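老狗慢慢走

家里养过老狗的人，多半都有过这么一个晚上：你坐在沙发上，它从房间那头朝你走过来，走得不算快，走到一半忽然停下，像是忘了自己要干什么。你喊它一声，它抬起头，眼睛里蒙着一层淡淡的蓝灰色，尾巴倒是照样摇。就在那一刻，你心里咯噔一下，明白过来，这家伙老了。

我家的狗叫瑶瑶，户口本上（也就是宠物医院那张卡片上）登记的是Yao，当年前台的小姑娘嫌汉字笔画多，随手打了拼音，后来就一直没改。它是一只说不清品种的中型土狗，黄毛，左耳立着，右耳塌着，今年14岁。我写这篇稿子的时候，它就睡在我脚边，呼噜声比我先生还大，偶尔四条腿划拉两下，大概梦里又回到了能追上松鼠的年纪。

编辑部原本想让我写一篇“老年犬照护指南”，我试着列了个提纲，越列越心虚。我不是兽医，照顾老狗这件事，我也是一边摔跟头一边学。后来跟编辑商量，改成讲讲我们家这两年怎么过的，再去请教几位懂行的人，把他们的话老老实实带回来。编辑说行，别写太长。这一条我恐怕又没做到。

先从楼梯说起吧。我们住在普洛代尔（Ploldale）一幢老房子的二楼，楼梯又窄又陡，踏面是磨得发亮的旧木头。年轻时瑶瑶下楼是用飞的，我拎着牵引绳在后面小跑，常常被它带得一个趔趄。前年入冬以后，它开始在楼梯口犹豫，前爪伸出去，又缩回来，回头看我一眼。我那时候真是粗心，以为它闹脾气，还笑话它懒。直到有一天早上它在倒数第三级滑了一下，肚皮贴着台阶溜到底，爬起来抖抖毛，假装什么也没发生，我才后知后觉地带它去了医院。

给它看病的是熊凌云大夫（诊室门上的牌子写着Lingyun Xiong），一位说话极慢、手极稳的兽医。她让瑶瑶在走廊里来回走了好几趟，自己蹲在地上看，看它的胯，看它转弯时哪条腿先落地，看它坐下去之前那一点点迟疑。片子拍出来，两边髋关节都有磨损，腰椎也不太好。我问她，它疼吗？她想了想，说：“应该疼了有一阵子了。狗不会像我们那样喊疼，它只是把做的事情一件一件减少。今天不跳沙发，明天不上楼，后天不去门口接你。家里人往往觉得，它是老了，变稳重了。”

这几句话我记到现在。回家的路上我把瑶瑶抱在怀里，它有十几公斤，平常最讨厌人抱，那天倒没挣扎，下巴搁在我胳膊弯里，看车窗外面的树。我一路都在回想，它是从哪一天开始不到门口接我的？想不起来。那种想不起来的滋味很不好受。

好在知道了原因，日子就有了可以动手的地方。楼梯上先钉了一层短毛防滑垫，每一级都钉，钉到一半发现买少了，又跑了一趟建材店。客厅的地板从它的窝铺到水碗，再从水碗铺到阳台，铺成一条弯弯曲曲的小路，朋友来了都说像是给蚂蚁修的高速公路。水碗和饭碗垫高了一截，它不用把脖子压得那么低。沙发前面放了个矮台阶，它闻了三天，绕了三天，第四天半夜里趁我们睡着自己上去了。早上我看见它蜷在靠垫上，那副理所当然的样子，真叫人又想笑又想哭！

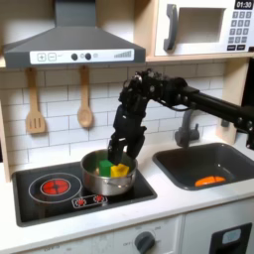 老狗关节不好，还要每天出门散步吗？

要看它当天的状态，多数老狗适合把一次长距离的散步拆成几次短的，走平路，走慢些，让它自己决定什么时候掉头；如果散步后第二天明显僵硬或者不愿起身，就再减一点，并且把情况告诉兽医，由兽医来判断用药和运动量。

我们家现在是一天四趟，每趟都不远。早上那一趟走到街角的面包店，老板会隔着玻璃跟它打招呼，它也会郑重其事地在门口坐一坐。中午在楼下院子里转个圈。傍晚是正经的一趟，沿着河边走到第二张长椅，歇一会儿再回来。睡前那趟只为了上厕所，可它偏偏最磨蹭，每一丛草都要读一遍，像老先生看晚报，连分类广告都不放过。我起初很着急，冬天的风往领子里灌，我跺着脚催它。后来读到一种说法，嗅闻对老狗来说也是一种锻炼，是脑子的锻炼。我就不催了，多穿一件衣服，站在那里陪它看报。

说到脑子，这是我想多讲几句的。腿脚的毛病看得见，脑子的毛病要隐蔽得多。去年六月起，瑶瑶有时会在半夜站到墙角去，脸对着墙，一动不动。我叫它，它过一会儿才转过来，有点茫然。还有两回，它走到门的合页那一侧等着，好像门会从那边打开似的。我把这些用手机录下来给熊大夫看，她说可能是认知功能减退的早期表现，也可能跟视力和听力下降有关，要先把别的病排除掉。抽血、量血压、查眼睛，一套下来花了822块，我先生拿着单子看了半天，最后说，值，总比猜来猜去强。

检查结果不算坏。眼睛是晶状体硬化，老狗常有的，看近处模糊，白内障倒没有。听力确实差了许多，高音还听得见一些，低沉的声音基本没反应，难怪我先生喊它十回有八回不理，他还以为自己失宠了。熊大夫给的建议都很朴素：夜里走廊留一盏小灯，家具不要挪来挪去，吃饭出门的时间尽量固定，再就是教它看手势。

教老狗看手势，这件事我请教了雷扎乌尔（Rezaul Barua）。他在邻镇普兰迪茨（Planditz）办了一个小小的训练班，别人的班上都是活蹦乱跳的小狗，他的班上全是白胡子。我带瑶瑶去上过几次课，场面说不出的安静，几只老狗各自趴在自己的毯子上，轮到谁，谁就慢悠悠站起来，做完一个动作，领一小块煮鸡胸肉，再慢悠悠趴回去。有一只老腊肠全程在睡，主人也不叫它，自己端着茶杯听课，听得津津有味。

雷扎乌尔说，老狗学东西并不慢，慢的是身体。它脑子里已经明白要坐下了，可胯骨需要时间商量。人往往等不及，重复一遍口令，再重复一遍，狗就糊涂了，不晓得自己到底是做对了还是做错了。他教我们给完手势以后在心里唱一句歌，唱完了再看狗。我选的是小时候的摇篮曲，第一句唱完，瑶瑶的屁股刚好落地，配合得天衣无缝。

三个手势我们学了一个多月：手掌向下是趴下，手往胸口招是过来，竖起大拇指是做得好。最后这一个原来是给它看的，现在全家都用上了，我女儿考完试回来，也先朝我竖个大拇指，我就知道不必多问。

吃的方面，我走的弯路最多。刚确诊那阵子，我像所有慌了神的人一样，什么都想买。软骨素、鱼油、绿唇贻贝粉，还有一款叫Cikon的关节膏，朋友推荐的，一管356块，味道像放久了的海带。瑶瑶闻了一下，把头扭到一边，用鼻子把碗推到了沙发底下。我又哄又骗，裹在南瓜里、抹在馒头上，它都能把馒头吃干净，把膏原样留下来，这份本事实在叫人佩服。后来我把家里的瓶瓶罐罐装进袋子，一股脑儿提到诊室，熊大夫一样一样看过去，留下一种鱼油，别的请我先收起来。她说得很客气：“先把体重减下来，比这些都管用。”

减肥！我竟没想到过。瑶瑶看着不胖，可它活动少了，饭量没变，一年下来腰就摸不出来了。于是每顿称着喂，零食换成小块的黄瓜和蒸胡萝卜，我母亲为此跟我生了好几天的气，她认定老人家就该吃点好的，狗也一样。她趁我不在，偷偷给瑶瑶喂过肉包子，证据是瑶瑶鼻头上的一点葱花。后来我们各让一步，包子皮可以给指甲盖大的一角，馅一口都不行，葱对狗是有毒的，这一条没得商量。母亲嘴上不服气，隔天却在冰箱门上贴了张纸，把不能喂的东西抄得工工整整：葱、洋葱、葡萄、巧克力。

体重是慢慢下来的，慢到我几乎要放弃。到了开春，有一天瑶瑶自己小跑了几步，就在河边，风从背后吹过来，它耳朵翻起来，跑得歪歪扭扭，总共也就从一棵树跑到另一棵树那么远。我站在原地看着，鼻子酸得不行。

也有不顺的时候，不能光拣好听的说。止疼药刚开始吃的那个星期它拉肚子，半夜起来四五趟，我跟先生轮班擦地。有一阵它憋不住尿，趴着趴着身下就湿了一片，它自己也知道，耳朵贴着脑袋，不肯看我们。我觉得那是最难过的一段，倒不是因为洗洗涮涮，是它那副做错了事的样子。我们买了可以拆洗的隔尿垫，一叠铺在窝里，一叠晾在阳台上，每回换的时候都高高兴兴地跟它说话，哪怕心里累得很，语气也要轻快些。雷扎乌尔说，狗听不清词了，还读得懂你的肩膀。我便常常提醒自己，把肩膀放下来。

钱的事也该提一提，许多人不好意思问，我倒觉得应该早些打算。去年一年，瑶瑶光是固定的药和复诊，就花了3,000块出头，这还没有算上那些被它推到沙发底下的东西。我们从它确诊以后开了个小账户，每个月存一点进去，有余就滚到下个月。遇到突然要拍片、要抽血，心里不慌，也就不至于在诊室里当着它的面吵架。说来惭愧，我和先生真为这个吵过一回，瑶瑶夹在中间，看看他，看看我，最后走过去把头搁在他的鞋上。他立刻就没声了。

常有读者写信来问，怎么知道时候到了。我把这个问题也带去问了熊大夫。她没有马上回答，给瑶瑶剪完了一只脚的指甲才开口。她说，她会请主人写下这只狗最喜欢的几件事，写具体，别写“开心”，要写“在面包店门口坐一坐”，写“把每丛草都闻一遍”。然后隔一阵子拿出来看看，还有几件它做得到，做的时候还高不高兴。这张单子不能代替检查，可它能帮人看清楚，自己舍不得的是狗的日子，还是自己的日子。

我回家就写了。写在一个旧信封的背面，夹在厨房的日历里。去面包店，闻草，趴在阳台有太阳的那块地方，等我女儿放学，偷听冰箱开门的声音（耳朵都那样了，这个它居然还听得见！），晚上睡觉以前把头伸到我手底下，让我揉它那只塌着的耳朵。今年2021年4月20日，我拿出来看过一回，每一件都还在，只是等女儿放学从门口挪到了窝里，女儿进门自己走过去抱它。

前几天在河边碰见一对年轻夫妻，牵着一只四五个月大的小狗，那小东西一点规矩都没有，扑上来就要跟瑶瑶玩，咬它的尾巴，在它肚子底下钻来钻去。他们一个劲儿道歉，我说不要紧，让它们处一处。瑶瑶站得稳稳的，由着它闹，闹得过分了就低低地哼一声，小狗马上坐好，歪着头看它。女主人问我，老狗是不是特别难养啊？我一时不知道从哪儿说起，楼梯、药、隔尿垫、半夜的小灯，桩桩件件都涌上来，结果说出口的是，它现在走得慢，你得早点出门。

她笑了，低头看了看自己那只正在啃鞋带的小狗。我们就在第二张长椅上坐下来，瑶瑶趴在我脚背上，一直歇到太阳落到对岸的屋顶后面才往回走。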